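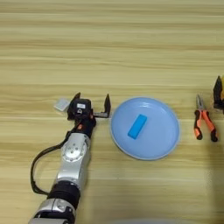 Gromach Block Kit for Student Teams

Tabletop set for the Allix club league: blocks, a round plate and a task booklet with 14 exercises. Arms and grippers are not included. Teams start with one arm, then move to exercises that use 2 - see the booklet for spacing.

Cycle limit: 200 per session
Gripper pads: check every 1000 cycles
Storage: dry, out of direct sun

Setting a gripper over the plate is covered in the first exercise. Close slowly on the block and log the finger position before lifting.
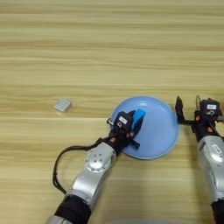

Parvathi Ramasamy: Does the February booklet still work with this kit? We have the older one at Clergate.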